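Pre-purchase inspection: modified turbo coupe, private sale
Inspected by Tormod Nygård for Chiharu Oda, 29 Aug 2019
Seller: Shigeru Kamata

Marks used: OK / WATCH / FAIL / NOT PROVEN

1. Paperwork
NOT PROVEN. The ad says "400 hp at the wheels, dyno sheet available". The sheet I was handed has no rego, no VIN and no boost figure on it. It could be for any car. Engineering certificate covers the seats and the brakes and says nothing at all about the turbo.

2. Body and chassis
Colour match, front guards: WATCH. Left one has been resprayed. Seller says stone chips. Maybe.
Sills and jacking points: OK, bit of surface rust.
Boot floor: FAIL. Ripples under the carpet and fresh sealer over the seam. I asked about a rear hit and was told "not in my time".

3. Engine bay
Oil level and colour: OK. Very clean oil - changed for my visit, I'd guess.
Coolant hoses: OK.
Turbo oil feed line: FAIL. Rubbing on the heat shield, no sleeve.
Boost controller: WATCH. Umanora unit, wired with household connectors. "Professionally installed" by whom?
Cold start: NOT PROVEN. Engine was already warm when I got there, after I'd asked for it to be left cold.

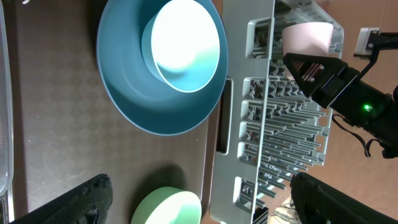

4. Brakes, wheels and tyres
Front pads and rotors: OK, plenty left.
Brake fluid: WATCH. Dark. Hard to square with the "track ready" line in the ad.
Rear tyres: FAIL. Inner edges down to 2 mm, outers look nearly new. Someone lowered it and skipped the alignment.
Coilovers: WATCH. Gretura stickers, but I couldn't find a serial number on any of them.

5. Road test
Driven 40 km, mixed roads.
Clutch: OK.
Gearbox: WATCH. Crunches into third when hot. Seller says they all do that. They don't.
Boost: comes on hard, then drops away near the top. Could be a split pipe, could be the wastegate.

6. Before any money changes hands
- Dyno run on a shop's rollers, with you standing there
- Chassis measured by a crash repairer
- Compression test, all cylinders
- Receipts for the turbo, or price it as second-hand

Asking price is $49,000. I wouldn't make an offer until the chassis report is in.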